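Handling and Sorting, Unit 4: notes to go with the open day at Galier

These notes are for those of you who came along on the September visit, and also for the few who couldn't, who will need them for the written task. I have put things in the order I'd like you to think about them, so please don't worry if it isn't quite how you remember the day.

We began with the table, and I'm glad we did. Before anybody talks about arms and motors, a good demonstrator will talk about the ground the arm works over. At Galier they mark theirs out by hand with blue tape, one strip across another, and they look at it through a small camera down at the wrist. 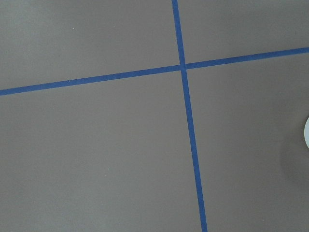 Ileana Sima asked whether the tape was there for the robot or for the people, and whether the robot would manage just as well on a bare table. It's a lovely question and I'd like you all to have a go at it in your write-up. The answer we were given was "mostly for the people", as it lets the staff put things back in the same cell for the next run, but do think about what else it might help with.

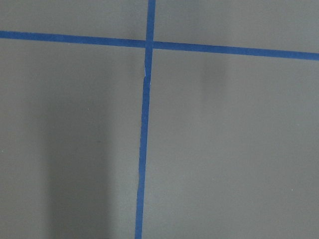 Accuracy was the next topic, and I know some of you were surprised by how relaxed they were. A marked-out table doesn't have to be a perfect drawing. Look at the vertical strip just under the crossing, where two bits of tape meet and the edge is jagged and a little out of line. For setting down a plate by hand that does no harm at all, but if you were measuring from that edge you'd want to know about it - so write down which edge you measured from.

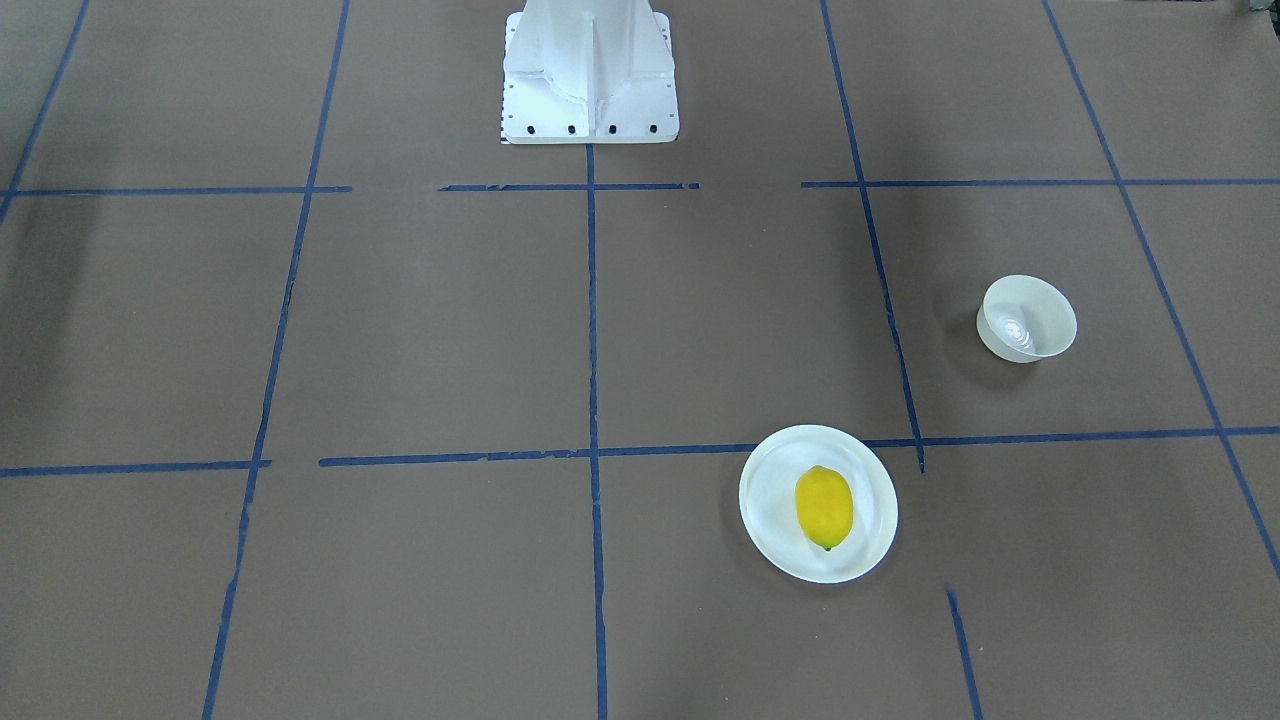 Planning a pick starts with deciding where things may stand. The Plisska exercise sheet asks for 60 runs, with the objects moved between them, and you should draw a fresh plan for each starting layout. With the lemon on its plate and the empty bowl one cell further back to the right, your plan needs only two cells filled in and the base marked at the far edge. Keep it simple, and use a soft pencil!

After the planning came the part everyone had been waiting for, the arm itself, and I do think it's worth watching slowly. Notice how much of the arm has to bend and turn just so that two fingers can be in the right spot over a plate.

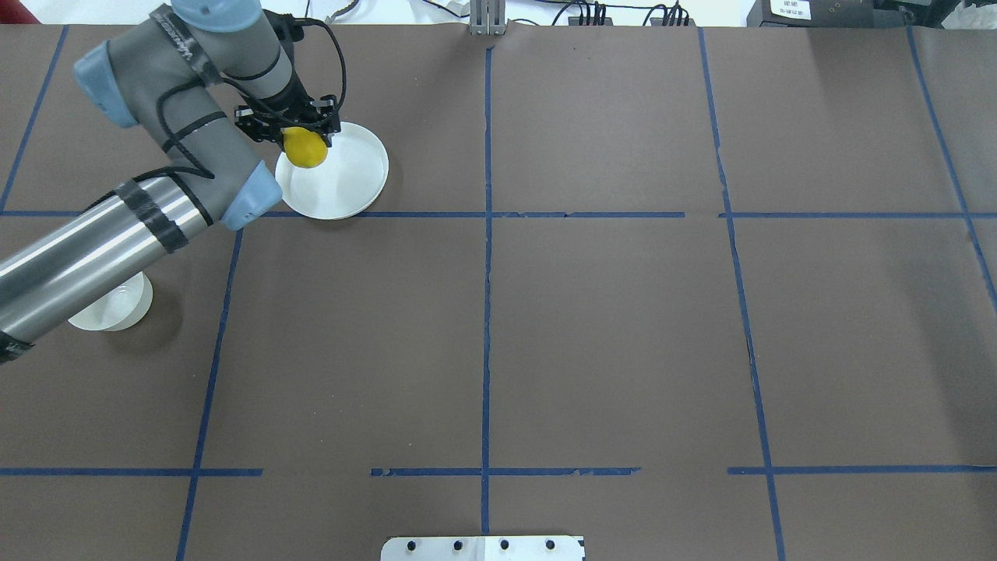

Then think about the fingers on their own. How hard should they press on a fruit? How far above the plate should they open? Luminița Ilie has kindly offered to go over the Kragh worksheet with anyone who finds this bit heavy going, and there's no shame in asking, as I found it heavy going myself the first time.

For the written task, choose one of the questions above and give me a page or so, with a sketch of the grid. Hand it in by 29/11/2021, please, on paper if you can. The next visit will be to Funusmont, early in 2022, and I'll send the travel details round once I have them.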